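Workshop Tips: Getting a Bench Arm to Pick Up Thin, Clear Parts

These notes apply to the Gajewski tray kit, sold by Clerier for $1,622 without the arm. I have used mine for nine weeks.

Set the tray down before you bolt anything else. Push it against the stops and check that all four corners sit flat. If one rocks, shim it with card.

Use the dark tray for clear plastic. Bare white tabletop gives the camera very little to go on, and the picks wander.

Wipe the tray with a dry microfiber cloth. Sprays leave streaks, and the software will try to pick up a streak. Lint is the same problem on a smaller scale.

Lower the fingers in two moves. Stop 6 mm above the part, then go down at the slowest setting. Flat pieces skate if you hit them fast.

Keep cables off the work table, or clamp them at the edge.

The soft finger pads wear out. Clerier says 2,000 picks. Mine went sooner, and Dariusz Jasińska got the same result on his. Order a spare pair with the kit.

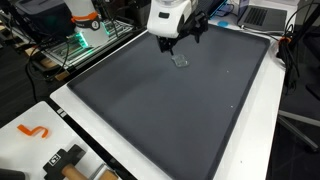
Page last changed: 19 October 2023

A flat clear piece on the dark tray shows up by its reflections and a faint shadow. Turn the lamp until you get both, then lock it.

The kit is worth the price if you sort small parts every day. For occasional jobs, tweezers are cheaper.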